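Height of wall units above a worktop

Posted by Xinyi Yuan, 4th April

I am preparing a kitchen plan for a tenant of the Jolmont building and would be grateful for guidance on the clearance between worktop and wall units. The landlord's notes are silent on the matter.

Lasesell
Please consult your fitter.

Jiltesach
We normally allow up to 60 cm, measured from the finished worktop – not from the top of the base unit. Wall units above a hob are a separate matter, and the hood manufacturer's instructions must be followed. Tall appliances should be measured with their lids open.
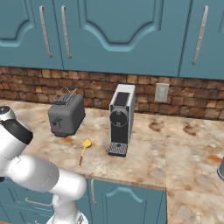
Teal wall units over a brick splashback, with a toaster on the worktop.

Xu
I concur with Jiltesach. Please also confirm the socket positions before the tiling is ordered.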